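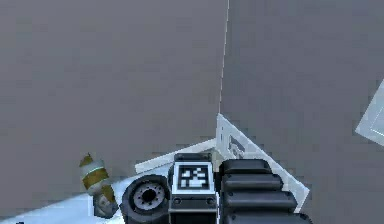 Fig. 1. Two gray walls and a pale floor, computer rendered. Left wall slightly lighter than the right.

Light and Value – handout for week 2
Intro to Drawing, Livton evening program
Instructor: Magdalini Vlachopoulos

Bring this sheet back next time, we will keep using it. Reading is the first chapter of the Yaman packet, the stapled one, not the color one.

1. What value means

Value = how light or dark something is. Nothing to do with its color. A yellow and a pale blue can be the same value. Red and green very often are, which is why old black and white photos of flower beds look so muddy.

Squint. You will hear me say it all term. Squinting kills detail and leaves you with big shapes of light and dark. If two areas merge when you squint, draw them as one shape first and worry about the line between them later (if at all).

2. Planes

A flat surface under even light reads as close to one value. Turn the surface and the value changes. A corner of a room is the simplest case: same paint on both sides, different angle to the light, so different gray. Go home and look at a corner of your ceiling. Three surfaces, usually three values. Which is darkest? Depends on the window. Check in the morning and again at 6 pm, it may well have swapped.

Beginners draw the corner as a line. Try leaving the line out. Put one tone against the other and let the edge happen by itself.

3. Names for the parts of light and shadow

Learn these, I use them in crits.

Highlight – reflection of the light source itself, strongest on shiny things. Moves when you move your head.
Light – the side facing the source.
Halftone – still in the light but turning away from it. Most of your time goes here.
Core shadow – darkest band on a rounded form, just past where it turns.
Reflected light – bounce from the table, wall, your own shirt. Always darker than you think. Keep it darker than the halftones.
Cast shadow – thrown by the object onto something else. Edge sharp near the object, softer farther off.

Form shadow vs cast shadow: form shadow is on the thing itself becuase it turns away from the light. Cast shadow is where something got in the way. Mixing these up is the most common mistake in the egg drawings every term.

4. Your paper is not white

Or it is, but it's only as bright as paper gets. A window is far brighter. Same at the other end, 6B pencil is a dark shiny gray and never a real black. So you have a short ladder and the world has a very long one. You squash it. Decide early what gets the bare paper (one small area, please) and what gets your darkest dark. Everything else has to fit between.

5. Edges

Hard, soft, lost. A hard edge pulls the eye. If all your edges are hard the drawing looks cut out with scissors. Pick where you want people to look and save the hard ones for there. Lost edge = two values so close the boundary is gone. Leave it gone! Don't go back in with an outline.

6. Surroundings lie

A mid gray looks light on black and dark on white. Your eye does this all day and you can't switch it off. Use the card with the hole punched in it – hold it over the area, then over your drawing, compare. The cards from Mondden are fine but any scrap of gray board does the job.

In class

Value scale, nine steps, pencil only. No smudging with fingers. Do the two ends first, then the middle, then fill between. Steps should touch, no white gaps, no outlines round the boxes.

Then the white box on white cloth, one lamp from the side. Almost 18 minutes each, we rotate seats after. Overhead lights off. Only three values for the first one: light, middle, dark. Not four.

Home

Copy one page from the Clurness cast drawing book (the 1888 reprint, on the shelf by the sink, don't take it out of the room, photocopies are in the tray). Shadow shapes only. Flat tone, no blending.

One corner of a room at home, any room, no furniture if you can help it. Half an hour tops. Write the time and where the light is coming from on the back.

Materials again for people who missed week 1: HB, 2B, 4B, 6B, kneaded eraser, sharpener that works, smooth pad 11 x 14. Charcoal not untill February so don't buy it yet.

Late work goes in the flat drawer under the window, name on the back, in pencil.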